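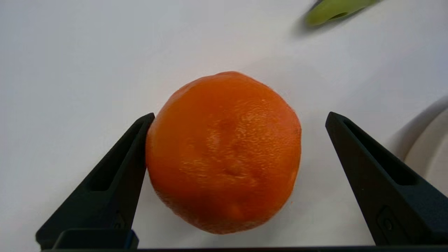 Section 4. Teaching a Task by Hand

Now for the fun part! In this section you take hold of the arm, walk it through a pick-and-place task, and let Tustard record every move. If you finished the set-up in Section 3, you can start right away.

Before you begin

Check that the status light on the Brustora base is steady green. Clear anything you don't need out of the arm's reach, then set out your practice objects. Fruit is great for a first try – it's forgiving to grip, and the color stands out well against a white table.

CAUTION: Keep your fingers out of the gap between the gripper tips whenever the arm is powered, even in Free Move.

4.1 Record your first demonstration

1. In Tustard, open Tasks and choose New Task. Type a short name, such as "orange to plate".
2. Set the grip force to 40. You can raise it later for heavier things.
3. Press and hold the Free Move button on the wrist. The arm goes light in your hand, and it's a lovely feeling the first time!
4. Tap Record.
5. Guide the gripper over the object with both fingers open, then lower it until the tips are on either side.
6. Press Close on the wrist. Wait for the click before you lift.
7. Carry the object to its new spot, press Open, and back straight up.
8. Tap Stop, then Save.

NOTE: A demonstration can run up to 200 seconds. Most good ones are far shorter.
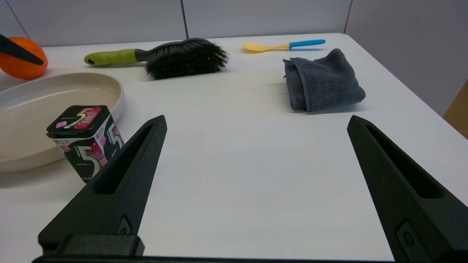 4.2 Change the layout between takes

Move things a little after every save. Swap the spots of two objects, turn a brush so its handle points another way, or slide the plate toward you. Tustard learns much faster from a mixed set of takes than from the same one over and over.

Leave enough room beside each object for both fingers to come down. If a finger bumps something, don't worry. Tap Discard and go again.

4.3 Teach by remote control

Prefer to stay in your chair? The Jimham hand controller works with every task type.

1. Plug the controller into port B and wait for two beeps.
2. Choose Remote in the Record menu.
3. Squeeze the trigger slowly to match the gripper to your hand.
4. Record as in 4.1, steps 4 through 8.

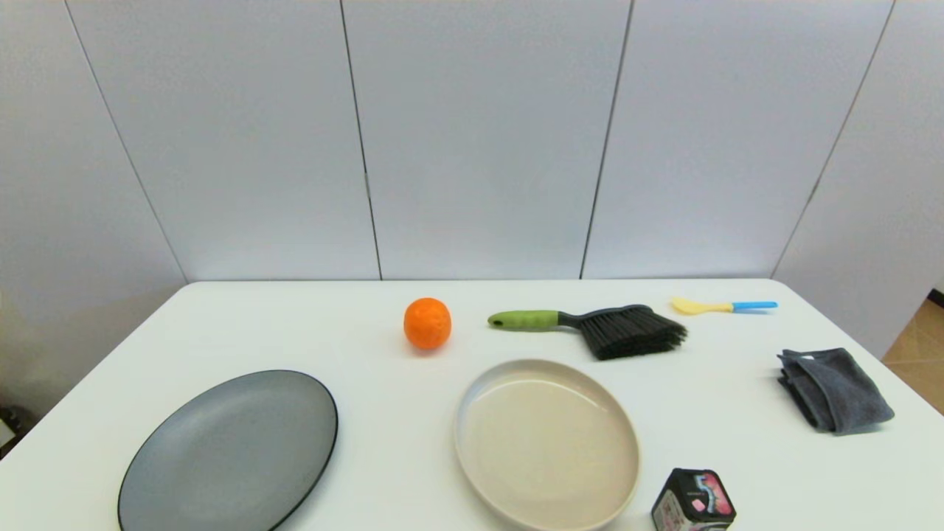
Open the head view and the wrist view side by side while you drive. Use the head view for the long moves and switch your eyes to the wrist view for the last bit before the grip.

CAUTION: Letting go of the trigger opens the gripper. Lower the object to the table first.

If you see code 177, the arm has reached the end of its travel. Back up a little and carry on – your recording is still running. Code 254 means the controller has lost its link, so save what you have and repeat step 1.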